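Unit 5: Grip Loss While Loading a Rack
Lab handout, Vullar cell

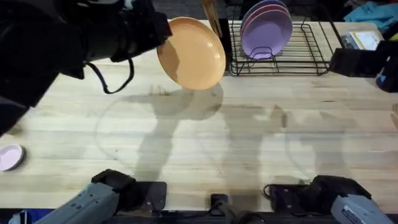 Maëlys Ferrand asked after Saturday's run whether the drop was a force problem at all, as the log shows the left gripper reporting a full close until the plate fell. It was a position fault. The fingers closed on the rim 2 mm short, and the plate slipped at step 2,218.

Before the next run:
Re-zero both grippers.
Set the left arm to 65 percent speed.
Keep hands off the table until both arms are stopped.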